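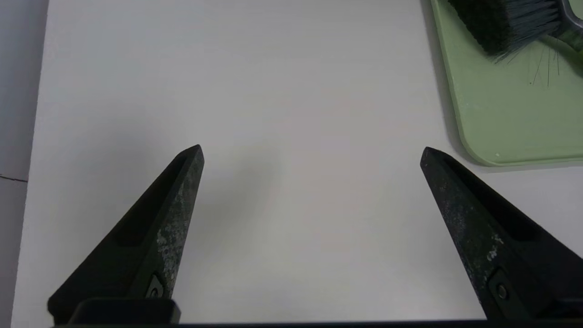

I bought my white table in January, and I've been a little obsessed with it ever since. It's a Grollholm, 64 inches long, marked down to $165 at a shop in Bellville, and I told myself it would be for work only. No mail, no mugs, no half-finished crossword!

You can guess how the first week went. By the end of it I was eating toast between two stacks of catalogs, and I called Thitima Wongsuwan, who has been writing about small apartments for as long as I've been reading about them.

"Matte white is bossy," she told me. "Put one pen down and it looks like you meant it."

She's right, and I kind of love it. A dark table lets you get away with things. Mine shows every crumb by 7 in the morning, so I wipe it while the coffee drips (warm water, a drop of dish soap, an old T-shirt) and then I sit down.

I did try the fancy route first - a $99 Bangera desk organizer with little drawers. The drawers filled up in no time and I gave the thing to my sister, who keeps yarn in it. Now there's a hook underneath for my headphones and a shoebox on the shelf for the mail. The crossword has moved to the couch, where I still can't get 14 down.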